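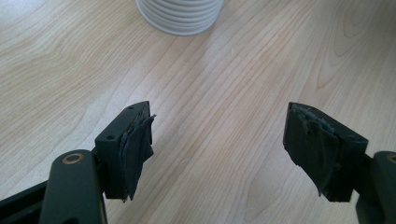

I've finally made peace with our light wood table. It came home with us from a little secondhand place in Plarmont, 58 dollars plus 3 more for a tin of wax, and for months I kept thinking I'd sand it and paint it white like everyone else does. Then I cleared it off on Thursday night - mail, mugs, a half-done puzzle, the works - and just stood there admiring it!

So the paint is going back to the store. I'm waxing it instead (soft rag, tiny circles, windows open, because wow that stuff smells) and the Osei placemats are going in the drawer until we have company. Next up are the chairs, which don't match the table or each other. I've got my eye on a pair in Jovorberg if they're still there this weekend.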